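4.3 Setting up the shared room before a session

This section applies to all rooms at the Drurkstead site that have lockers and a coat rack. It should be followed by the person opening the room.

1. Unlock the glass double doors and check that both open fully.

2. Place the coat rack against the wall, next to the locker cabinet. Leave enough space for the locker doors to swing open.

3. Hang coats and other clothing on the hangers. A backpack may be hung from an end post by its top loop.

CAUTION: Do not hang more than one bag on each post. The rack is on castors and may tip or roll if it is loaded on one side only.

4. Assign lockers from the top row downwards. Enter each key number in the room register - spare keys are held by Yolanda Arroyo in office 119.

5. Wipe the tabletops with a damp cloth and dry them before any papers or equipment are put down. Wood-grain tops should be wiped along the grain.

6. Position the desks so that a clear path is kept from the doors to the far side of the room.

NOTE: Cloths and soft bags may be left on a desk during the session. They must be removed before the room is locked.

7. At the end of the session, empty the coat rack and return all locker keys. Items left behind are kept for 20 days and then passed to the Flarley reception desk.

Faults with locks or hinges should be reported on extension 264, quoting the room number.

Section last revised 2021-12-16.
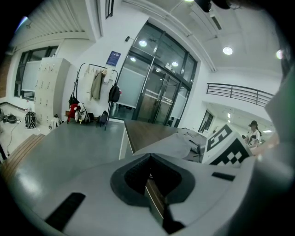 Figure 4.3 Locker cabinet and coat rack along the wall, with the glass double doors at the back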